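Mosora board set — wrist camera data, readme

Last touched Thursday, October 30, 2025. Bożena Dudek keeps this file, Leszek Grabowska keeps the recorder and the conversion scripts. If the two disagree, go with the scripts and tell me so I can fix the text.

What's in it

1000 episodes of one arm working at a task board. All teleoperated, nothing scripted, nothing simulated. Collected at the Randau site starting in July. Two operators did most of it. Each episode is one attempt at one task, start to stop, and the operator marks it good or bad right after letting go of the controls. Bad ones are kept. They live in the same folders, look at the outcome field.

Tasks are in tasks.txt, 11 of them. Names are short and kind of ugly (cable_seat, cable_pull, channel_place and so on), left over from the first recorder version. Didn't rename because the old training configs at Wasilewska still point to them.

Layout

One folder per episode. Inside:

wrist.mp4 — gripper camera
state.csv — joint positions, gripper opening, timestamps
action.csv — what the operator commanded, same clock as state
meta.json — task name, operator code, outcome, board position, notes

No depth. No audio. Force readings were recorded for the first sessions and then dropped, the column is still there in state.csv and it's all zeros after session 4. Don't train on it.

Setup

Board is gray plastic with raised fixtures, fixed upright against a ribbed aluminum panel. Fixtures are slot holders, open frames, a square socket, a U-shaped channel. For the cable tasks a thin black twisted cable runs down the front of the board between slots. Board gets moved along the panel between sessions, so don't assume it's centered. Position is written in meta.json by hand, trust it to the nearest rib and no further. 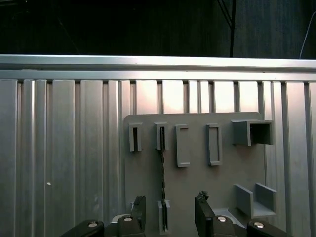
Resets are done by hand. For cable tasks the operator reseats the cable in the starting slot and leaves a bit of slack, how much slack varies from one person to the next and we decided thats fine. Variation is the point. If you need tight resets use the subset listed in fixed_reset.txt, Leszek did those all in one go with a spacer.

Lighting wasn't controlled much. Blinds open in the earlier sessions, closed later. You will see the brightness jump if you sort by date. Shuffle before splitting!! Or better, split by session, the split files in /splits already do that.

Known problems

- Timestamps drift in session 7. Video runs slightly ahead of state by the end of each episode. fix_clock.py takes care of it, but run it before cutting clips, not after.
- Gripper opening is reported as commanded instead of measured in the earliest episodes. Flagged in meta as grip_src.
- A few episodes have the outcome marked good when the cable is only half in the slot. We are rechecking. Report ones you find with the episode id, nothing else needed.
- Operator notes are in a mix of Polish and English, and typos are left as they were.
- Dark cable over dark fingers is hard for the tracker. Keypoint labels near the fingertips are the weakest part of the whole set, treat as hints.

Loading

Run check_set.py first. It walks every folder and complains about missing files. Then load_episode(id) gives you frames, state, action as arrays, already lined up if you ran the clock fix. Don't resize the video before that step, the frame index gets rebuilt and you will be off by a bit and not notice for days. Ask me how I know.

Use

Free for research inside Trokance and partner labs. Outside that, write first. Don't post raw clips, the meta files carry operator codes and we haven't decided what to do about those yet.

Not good for: general grasping, anything with clutter, anything needing exact contact forces. One arm, one kind of board. A policy trained on only this will probably learn the ribs on the panel as a landmark — crop or mask the background if you care about moving it elsewhere.

To do

- recheck outcomes on cable_seat
- second board color
- drop the dead force column in next version
- write down the camera calibration properly, right now its in Leszek's notebook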